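卓上把持セル Cavel C-77
Rondier製品情報 > 卓上セル > 設置と保守

型番:C-77
電源:AC100V 単相
ケーブル長:2000mm
付属品:透明アクリル囲い一式、六角レンチ、指先パッド予備1組
別売:Gitau製 交換用グリッパー指(G-133)

C-77は、上から下ろしたアームと平行グリッパーで小物をつかむ卓上型のセルです。木目天板の周囲をアクリル板で囲って使用します。作業物はお客様でご用意ください。

設置
天板の水平を出してから囲いを取り付けます。アクリル板は手前、左右、奥の順に立て、ボルトは仮締めのまま四辺を合わせ、最後に本締めします。アーム脇のケーブルは輪を残して固定してください。引っ張り気味に留めると、手首を回したときにコネクターへ力がかかります。

把持の確認
指先の調整には、柔らかく、つぶれても戻るものが向いています。スポンジを縦に挟み、左右の指が同じ高さで当たるかを見ます。把持力は初期値から始め、滑るときだけ一段ずつ上げます。
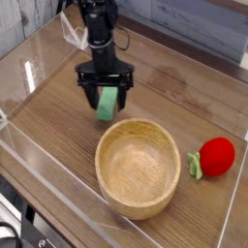 緑のスポンジを挟んだグリッパー。下は木製ボウル

高さの合わせ方
縁のある器を使う場合は、器を定位置に置き、指先を縁の上まで低速で下ろします。縁に触れる手前で止め、その位置を登録してください。器を替えたら登録もやり直します。天板の高さをそのまま流用すると、縁に指が当たることがあります。隣に別の物を置くときは、指を開いた幅の分だけ間をあけます。
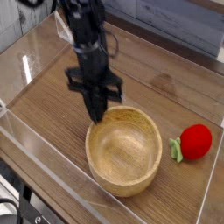

ボウルの縁に寄せた指先。右は赤いぬいぐるみ

日常の手入れ
アクリル板は水を含ませた柔らかい布で拭きます。アルコールは使わないでください。天板は乾拭きのみ。指先パッドは毎回、付け根のねじは1000サイクルごとに点検し、緩みがあれば付属のレンチで締めます。

指の交換
電源を切り、グリッパーを開いた状態にしてから作業します。片側ずつ外し、リンクの向きを確かめて新しい指を入れてください。両側を同時に外すと原点がずれます。交換後は何も持たせずに開閉し、続けて高さの登録を見直します。

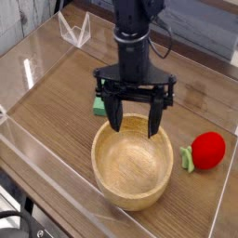
文:Pankaj Mathur(Rondier 技術サポート)
更新日:2023-06-08

お問い合わせの多い「閉じ切らない」という症状は、パッドのめくれか、リンクに入った繊維くずによるものがほとんどです。布製品やスポンジを扱うセルでは、まずリンクの隙間を乾いた刷毛で掃いてください。それでも直らなければ、指の開き幅と使用中の設定名を控えてご連絡ください。

C-77の旧型囲いは10月で販売を終了します。部品のご注文はRastogi部品窓口、担当Thandeka Mathebulaまで。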